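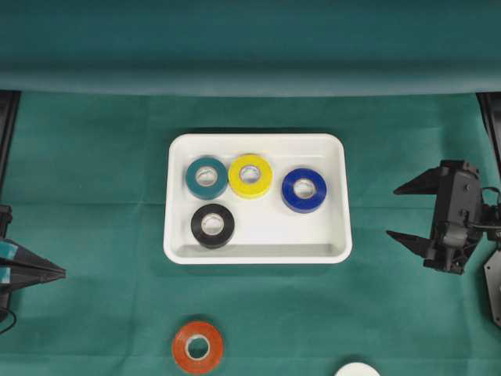 Teleoperated demonstration is a way of teaching a robot a task by having a person steer its arms through it while the joint positions and camera views are recorded. In kinesthetic teaching the person moves the arm by hand instead.

Sorting rolls of tape into a tray is a common beginner task. The Prikberg set, compiled by Ivana Sepúlveda and Higinio Pacheco at Bramelthorpe, holds 924 demonstrations of it, each 18 seconds long. Start positions vary between recordings.

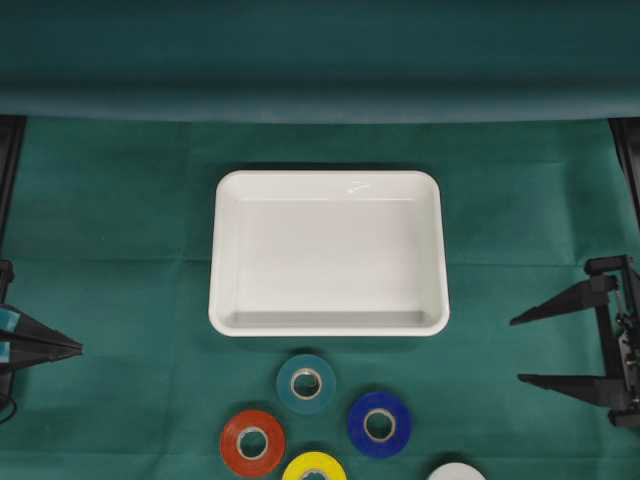 Can one operator control two arms?
One person can steer both, with a leader arm in each hand. Trekine rigs work this way.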